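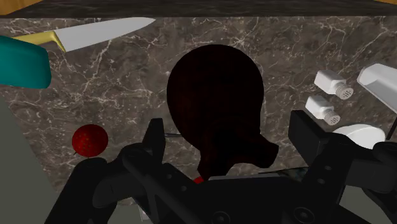 About Cutcombe

We teach robots to do kitchen chores, slowly, by doing the chores ourselves from a chair. Cutcombe began with one remote-control rig, a rented room in Ellery and the belief that tidying a counter would be the easy part. We have since revised the belief and kept the room.

Our work is demonstration. An operator takes the controls, looks through the gripper's own view and moves the arm through a task from start to finish. The good runs go into a training set. The bad ones go in too, clearly labeled, and there are more of them than we put in the brochure.

Most practice happens in simulation, on a marble counter that never needs wiping. It gets set with a knife, a bowl, shakers and whatever else might be in the way.
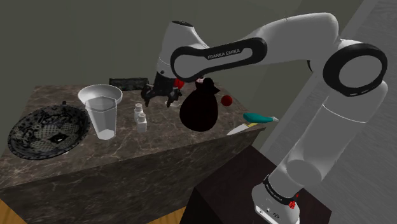

A new operator records 500 runs before we let them near a customer project, and 202 of those must be done without pausing to complain. Our largest set so far, Fukdale, holds almost 1,000 demonstrations and took 6 operators most of a winter.

Skilus, our control software, is what we wrote when we got tired of everybody else's. It records every motion of the hand — the hesitations too, so robots trained on our early data tend to dither a little over the salt.

We give tours in July. You may drive the arm. Please be nice to the shakers.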